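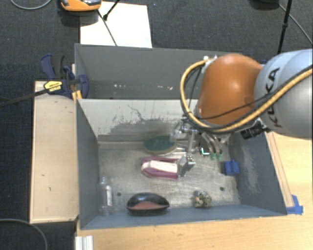

July, 4:45 pm

Glue trial, second lot. Writing this up before I forget which joints were which, as the pencil marks on the offcuts are already smudging.

Barkonow claims their new cold-cure wood glue holds "in all weathers" after one hour in the clamps. I don't believe it, and so far nothing on the bench has changed my mind. The leaflet gives a strength figure of 3813 with no unit I can find and no mention of what timber was used. I asked Hettiarachchi, who we buy it through, and got the same leaflet back by email.

Setup as last time. Pine on pine, lap joints, surfaces planed the same morning. Half clamped for the hour they ask for, half left 57 minutes because I misread the clock, so treat those as the same batch. The old Walumero glue went on the control pieces and stayed clamped overnight, as we always do.

Dry joints first. Both glues fine. The wood tore before the glue line on most of them, so all that tells us is that pine is soft. Should have used something harder. The leftover ash is still in the rack if anyone wants to plane it.

Soaked joints were more interesting. Left in the tub for 45 hours, then hung off the bracket with the weights added slowly. The Barkonow ones had gone a bit rubbery at the edges and two slid apart in the hand before any weight went on. The Walumero ones held, though one had a dry patch in the middle where I'd plainly been mean with the glue. That's my fault and I've left it out of the tally.

Possible objections, before someone raises them:
The shop was cold, and the leaflet does say to keep it above 10 degrees. It was 12 by the wall thermometer, which I don't trust either.
The tin had been opened before. Lid was on tight, no skin on top.
Small lot. Yes. It's enough to stop me putting it on a garden gate.

Colour of the dried line is worse too, greyish, and it clogs the sandpaper. Esteo reckon a coat of their sealer over the joint fixes the water problem. Maybe, but then I'm buying two tins to do the job of one.

To do: repeat in ash, fresh tin, full overnight clamp for both. Borrow a better thermometer. Don't order the bulk tub until that's done, whatever the discount. Tub needs emptying, it stinks.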